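Kuvar opens practice trading accounts to community college students

7 May 2022

Kuvar, the currency trading education startup, has opened its practice accounts to students at community colleges, and the first group is already making (pretend) trades in the euro, the yen and the Canadian dollar. The spring program runs on simulated money only, so a bad morning in the market costs a student nothing but a little pride.

For anyone who has watched new traders jump straight into live accounts with borrowed money, this is great news. Foreign exchange moves fast, and margin makes it move faster. A small deposit can control a position many times its size, and a price change that looks tiny on a chart can wipe that deposit out. Learning how that feels with play money first is a very good idea, and it's exciting to see somebody build a whole course on it.

The first group has 123 students, most of them in accounting and business classes. Each one starts with the same practice balance and gets live price feeds, a trading journal and a weekly online session with an instructor. They can place market orders, limit orders and stop orders, and they can choose how much leverage to use, up to a cap set by the course.

Noreen Jafri, who designed the lessons, said the journal is her favorite part. Before every trade, students have to write down why they want to make it, how much they could lose and at what price they will get out. The platform won't send the order until all the boxes are filled in.

"People think it's going to be annoying, and for the first week it is," Jafri said. "Then they read back over their notes and start seeing their own habits. One student noticed that nearly all her worst trades came right after a win. You can't get that from a textbook!"

The lessons begin with the basics: what a currency pair is, what a pip is, how the spread between the buying price and the selling price works as a cost. From there the class moves to margin calls, overnight financing charges and the way prices can jump when a central bank announces a rate decision. Students spend one full session on nothing but position size, working out by hand how many units they can hold without risking more than a small slice of the account.
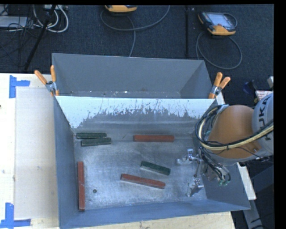 Two smaller firms are helping with the technical side. Baltix supplies the price feed, and Brillero built the journal and the charts that go with it. The charts are a real pleasure to use - clean, quick, and with every past trade marked so that a student can tap on it and read what they were thinking when they made it.

There is also a healthy dose of plain talk about losses. The second lesson walks through a sample account that starts strong, doubles its leverage after a good week and is closed out by a margin call a few days later. Students rebuild the same account step by step and pick the moment when they would have cut back. Jafri said the discussion ran so long that the instructors had to add another session.

Hường Triệu, who teaches business math and brought her evening class into the program, said she was surprised by how much her students talked about it outside of class. Several had never followed exchange rates before. Now they check the calendar for inflation reports and compare notes before the lesson starts.

"I had one student explain rollover interest to another in the hallway, and he got it exactly right," Triệu said. "I'd spent a whole evening trying to get that across with a worksheet."

She added that some students have decided currency trading isn't for them, and she's just as happy about that. A few have gone back to reading up on savings accounts and index funds, with a much better grip on what risk means when there's a number attached to it.

Kuvar doesn't offer live trading accounts and says it has no plans to. It doesn't earn commissions from brokers either, and the course materials don't recommend one. The closing lesson does cover what to look for before opening a real account anywhere: whether the broker is registered, how client funds are held, what the fees are and what happens if the balance drops below zero. Students are told to put those questions to a licensed adviser as well, and to never trade with money they need for rent or tuition.

The next round starts in June with room for 200 students, and the course has been stretched by two weeks to make space for a new section on hedging. That part is aimed at students who may end up working for small importers and exporters, where a swing in the exchange rate between order and delivery can eat up the profit on a shipment. It should be a fun one, with teams each running the books of a made-up company and deciding how much of its currency risk to cover.

Instructors who want a place for their class can apply through the Kuvar website. There is no charge for students or colleges, and no trading experience is needed.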